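# The Arm on the Memory Bench

MULLMONT -- The first thing I noticed at Graster was how much people talk now. I had visited this shop once before, years back, and what I remembered was radios and the sound of screws dropping into magnetic trays. Everybody had their head inside a computer. You could walk the length of the building and see nothing but shoulders.

Graster takes in retired office desktops from schools, clinics, county offices and insurance companies, and gets as many of them as possible back to work. In a good month 2000 of them come through the loading door, stacked on pallets and wrapped in plastic, with the odd sticky note still on the front ("DO NOT TURN OFF, ASK FIRST"). Some have spent their lives under a receptionist's feet. A few have plainly been near a coffee maker.

What happens to them next used to be entirely hand work: panel off, blow out the dust, pull the memory, pull the drive, check the board, put in better memory, put in a different drive, close it up, test it, box it. Much of it still is hand work. In the middle of the line, though, there are now three robot benches, and I spent a very happy couple of days hanging around them and getting in the way.

The benches came from Vlček, a small integrator that mostly builds cells for people who make plumbing fittings. A plumbing fitting is the same every time. A ten-year-old desktop has cables that were tucked in by one person, pulled out by another and shoved back by a third, and they all want to lie exactly where the robot wants to go. Vlček took the job anyway, and I think they took it for fun.
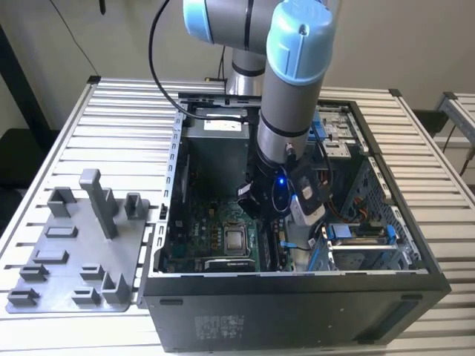
Why would a shop full of skilled technicians want a robot to do this part? The short answer is that the skilled technicians asked for it. Seating memory and moving small parts in and out of a chassis takes a firm push at a bad angle, over and over, and it was the station people traded shifts to avoid.

I heard the same story from almost everyone I asked. Before the benches, there was a sign-up sheet for the memory station, and the sheet was a source of real bitterness. You did your turn, you went home with sore thumbs, and you looked to see who had somehow skipped theirs. When the idea of automation came up at a morning meeting, the room was quiet until one of the longest-serving techs asked if it could start with that station. It did.

The arm itself is smaller than people expect. Visitors come in picturing an auto plant with yellow giants swinging car doors, and what they get is something they could imagine standing next to at a kitchen counter. It moves at a pace I would call polite. There is a soft whir, a pause, another whir. If you are the kind of person who can watch a crane on a construction site for half an hour (I am!), you will have a wonderful time here.

A tower goes down on its side on the slotted table, open side up. Parts that are coming out or waiting to go in have spots on a gray printed plate next to it, and that plate is where a lot of the local pride lives. Vlček delivered the first version. The shop has redesigned it more times than anyone cares to remember, on a printer that sits in the break room by the microwave. Early plates held things too tightly. Then came one that let go of everything if you bumped the table. Discarded versions are all over the building now, and I saw one holding pens and another holding somebody's earbuds.

The software that runs the whole show is called Drustix, and it is the part the technicians have the most opinions on. With the old way of programming a robot you gave it a set of points in space and it went to them, whatever was there. Drustix lets a person teach a task by guiding the gripper through it, then correcting it, then guiding it some more. The people doing the guiding are the same people who used to do the job by hand.

That makes for a strange kind of training session. You have done a motion for so many years that you stopped thinking of it as a motion, and now you have to slow it down and work out what your hands know. Do you press on one end of the module first? Do you move the cable before or after? Two techs who had worked side by side for years found they did it completely differently, argued about it over lunch, and ended up teaching the bench a mixture.

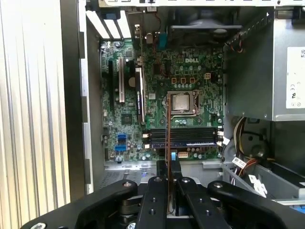
*Over the memory slots: a black gripper holds a thin copper-colored strip above an open desktop's green motherboard.*

The close-up views from the wrist camera were a revelation to the shop. People who had been looking into these cases for their whole careers had never seen them from there. A print of one hangs by the time clock, with arrows drawn on it in marker: "cables live here," "push here," "do NOT push here." New hires study it in their first week, and they will tell you it beats the manual.

There is still plenty the benches can't do. They don't like a case that has been bent in shipping. They don't like brittle plastic clips, which feel fine right up to the moment they snap. A person can sense a slot that is fighting back and stop without deciding to stop. The bench has to be taught that, case by case, and the teaching is slow. On my first afternoon, one of the three spent an hour idle with its light on while two people stood over it debating whether the trouble was the grip or the angle. They had tried both by the time I left.

Somebody has to catch these things, and that is where the jobs have changed most. Each bench has a minder, and the minder's day is a mix of loading, watching, fixing and teaching. When the gripper hesitates, the minder looks in, moves a wire out of the way, and sends it on. When it hesitates twice in the same spot, the minder writes it up. The write-ups go on a whiteboard that covers most of one wall, and reading it is like reading a ship's log. "Took three tries on the slim ones again." "Better after lunch. No idea."

I asked whether being a minder was boring, and got a long silence and then a very honest shrug. Parts of it are. There are stretches of an hour when everything goes right and all you do is swap towers. Some people like that and some people can't stand it, so the shop rotates everyone through, 2 hours at a time, and then back to a regular bench with a screwdriver in hand. The rotation was the technicians' idea too. The original plan was to have full-time operators, and it lasted less than a month.

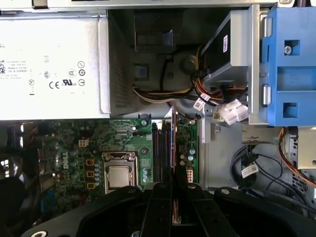

I was sure it would make me worse at my job, one technician told me over a sandwich, and then I had to explain to it how to be careful, and I think I got better. The same technician was less cheerful about the noise of the compressor and the fact that the good stool always ends up at bench one.

No one at Graster lost a position when the arms came in, and I pressed on this point, as anyone should. The owners put it in writing before the first bench was bolted down: no layoffs tied to the robots for the length of the equipment lease. People I spoke to were glad of that page, and they were also quick to point out that a lease ends. There is a conversation still to be had, and they intend to be in the room for it.

What did change is the shape of the day. The hours that came out of the memory station went into diagnosis, the part of the work where somebody sits down with a dead machine and figures out why it's dead. That used to be squeezed into whatever time was left at the end of a shift. Boards that would once have gone straight to the scrap bin get a second look now. There's a whole shelf of them, each with a tag and somebody's theory written on it, and I watched a tech take one down, change a single part, and get a fan to spin. She made a noise you could hear from the loading door.

Pay moved too, though more slowly than people wanted. Teaching the benches was treated as a favor at first, something you did if you were interested. Then the techs pointed out that they were writing the company's procedures with their own hands. Minders who complete the teaching course now get a higher rate and a bonus of $1000, and the course has a waiting list. A few of the older technicians have skipped it, with no hard feelings on either side. One of them keeps a corner station with the best lamp in the building and handles the machines that the benches refuse, and there is usually a line.
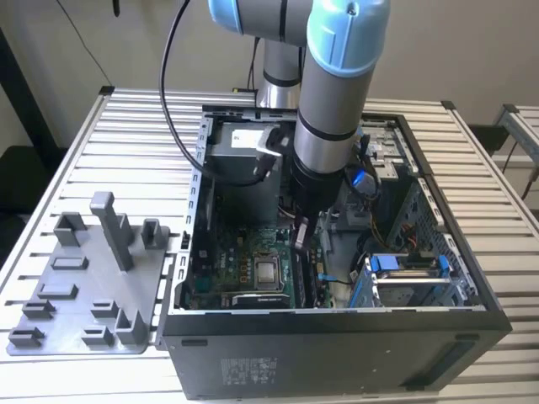
I kept coming back to that corner station, and then to the benches, and then to the corner again. The contrast is lovely to watch. At the lamp, everything is quick and a little messy, with a hand going out for a driver that is always in the same place. At the bench, the pace is even and the person beside it has time to look up. In the old layout those two people would have had their backs to each other. Now the benches face the corner -- a change made to save on extension cords, I was told -- and the talk goes back and forth all day long.

Some of that talk is about what the arms should learn next. Drives are the popular choice, and the plan is to start on those in August. Fans have their supporters. There is one stubborn vote for dust, on the grounds that it's the job everyone hates now that memory is taken care of, and Vlček has promised to think about it. Judging by how they took on the last impossible request, I wouldn't bet against them.

Meanwhile, Drustix gets an update every so often, and the minders greet each one the way farmers greet a weather report. The latest made the arm gentler on the way in and fussier on the way out. The whiteboard had a whole column on it by mid-morning. Somebody had drawn a small arm in the margin with its gripper on its hip, and under it, in a different color, somebody else had written down the fix.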